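Slide 1
Title only. Wait for people to sit down. Say the talk is on keeping a parish seed library going past its first January.

Slide 2
Kaluddale started with one drawer in the Quaye reading room and 100 packets. We now lend some 2,000 a year. Explain lending: take a packet, grow it, bring seed back if you can. Most people can't, and we plan for that.

Slide 3
Sorting. Peas and beans are easy. Squash cross with each other, so we no longer take them back. Parsnip seed is thrown out after a year. Mention the mix-up with the Trosia lettuce.

Slide 4
Potatoes. We don't lend tubers, people always ask. Disease is the main worry. Point them to the Jutilar swap day.

Slide 5
Desk work. Pause here for water. 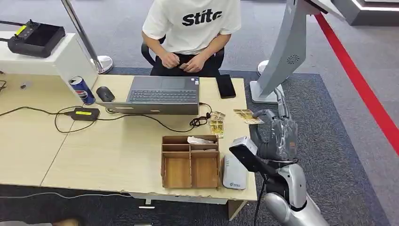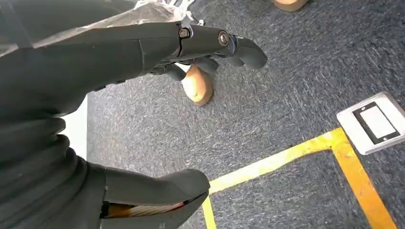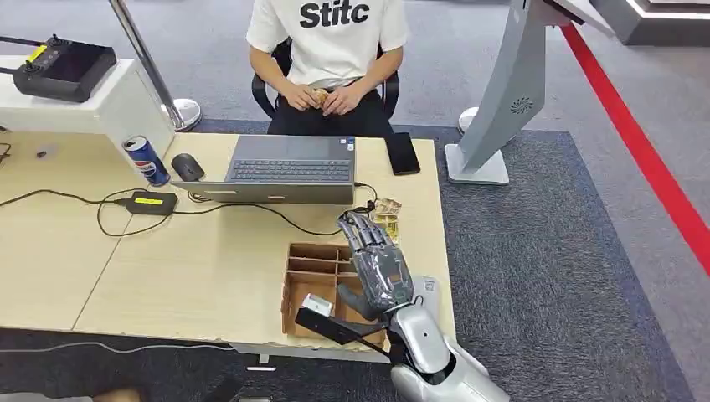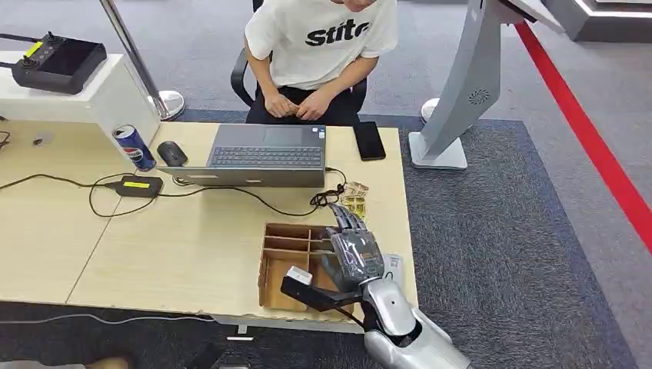

Slide 6
Labels. Name, year, who grew it, pencil only. Ink fades in the drawer. Pass the two sample packets along the front row and get them back.

Questions. If asked about money: envelopes are the biggest cost.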